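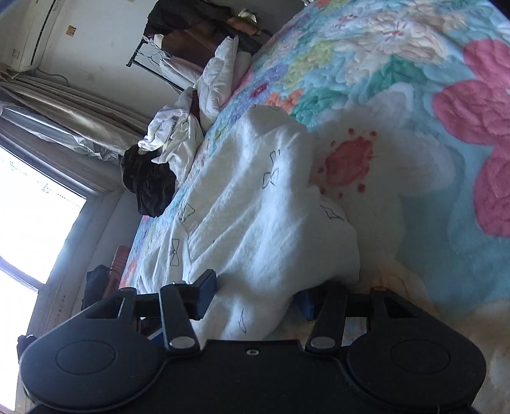

Fig. 1 — white throw with the little bow print, on the floral quilt. Start of the folding unit.

**Textiles in the Home, handout 6 — Folding soft things on a soft surface**
S. Asfaw, Clastdale Adult Ed. Bring this back next session, I won't have spares.

Last time: sheets, pillowcases, the fitted sheet problem (unresolved for most of you, fine, we come back to it in April). Today throws and small blankets. Folding ON the bed, as most people don't own a table big enough.

## 1. Why a bed is harder than a table

- Surface gives. Press down on one corner and the rest shifts.
- Quilted top = friction. The throw grips it, so you can't slide it, you have to lift.
- Stitching leaves small hills. A fold that looks straight can have a hump under it.
- Busy pattern underneath. Hard to see your edge if the throw is colored too. White on a floral is the easy case — you can find the edge against the flowers.

Use the quilt pattern as a guide if it has big repeats. Pick one flower, line the hem up with it, pick another flower for the far corner. Doesn't have to be exact.

Terms for the quiz (yes there is a quiz):

- **hem** — finished edge, usually stitched
- **fold edge** — the edge you make by folding. Want this one facing out on the shelf
- **pile** — the raised fibers on fleece, plush, terry. Has a direction, usually
- **loft** — how much height the thing has when you leave it alone
- **drape** — how it hangs when unsupported. A throw with a lot of drape will pull itself off the bed while your working on the other end

## 2. Finding the corners

This is the whole job really. When it's in a heap do NOT start folding the heap. You'll get a smaller heap.

1. Look for a hem. Any hem. Pinch it.
2. Run along it with the other hand till it turns. Corner one.
3. Keep hold of corner one, keep going. Corner two.
4. Lift both, arms wide, let the rest hang. Shake once, not hard.
5. Lay it down away from you, far edge first.

Thick stuff: the corner can be rolled inside. Feel for the lump. If one flap looks thinner than the rest, start there, good chance it's a single layer and you can follow it out to a hem. 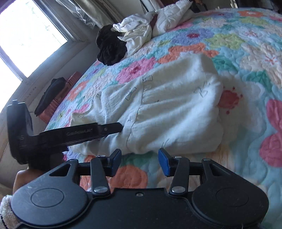 Fig. 2 — Bunched up, thinner flap out at one end. Other laundry still on the bed further back.

Before you go further, CLEAR THE BED. Look at Fig. 2 again. White cloth up by the pillow, black things along the side. You need the full width. Move pillows to a chair or whatever's near. Dark clothes away from white fleece altogether — lint goes both ways and you'll be picking at it forever.

Order I teach:

- clothes off first (they wrinkle if you stack on them)
- then pillows
- then smooth the quilt with flat hands, center outward
- then the throw

Open the curtain if there's one. Side light shows the wrinkles, overhead light hides them. Fikre's class does this part under the ceiling lights and then wonders about the creases, sorry Fikre.

## 3. The fold itself

For a throw going on a shelf:

1. Half, long way. Match corners, then the hem, then smooth.
2. Half again the same way if the shelf is narrow. Skip if not.
3. Thirds from the short end. Roll the last third under instead of flipping it over, keeps the fold edge tidy.
4. Flat hand on top, push the air out. Slow. Plush holds a lot of air.
5. Turn it so the fold edge faces you.

For a throw staying on the bed: half, half, lay across the foot. Done. Don't over think it.

Common faults, from the last group's practicals:

- Twisted corner. One layer got turned before the fold, so a corner stands up and you get creases running off beside it. Can't be pressed flat, have to open it and redo.
- Bunched seam on one side. Hem not matched at step 1.
- Point sticking out at the front. Usually the top layer slid. Tuck or redo, your choice, I mark down for tucking.
- Roughly square but puffy. Air. See step 4.
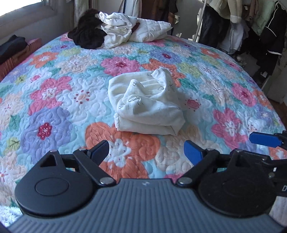
## 4. Exercise (pairs, then on your own)

a) Look at the last photo with your partner. Which of the faults listed above do you see? More than one. Write where on the bundle each one is.

b) Which one would you fix first, and do you have to open the whole thing to get at it? Two sentences max.

c) Practice throws are in the Bokcombe cupboard, second shelf. There are 39, count them back in please, we were short last term. One person heaps it, the other finds corners. Swap.

d) At home: time yourself, heap to folded, six goes. Write down all of them including the bad ones. I want to see the spread not your best score.

## 5. Care notes (short, read the rest yourself)

- Read the label. Then wash cool if it's fleece.
- No softener on pile, it mats.
- Low heat or line. High heat flattens the loft and it does not come back
- Fold when fully dry. Damp + folded + shelf = smell.
- Printed throws: I fold print side in. Outline prints with thin lines show wear early along the fold edge, so change where you fold every so often.

Reading: the Flarnalia booklet, section 2 only. Skip the ironing part, its out of date. Section 3 we do next time with duvets, bring a cover if you can carry one.

Questions to me before class, room opens 15 min early. — Saron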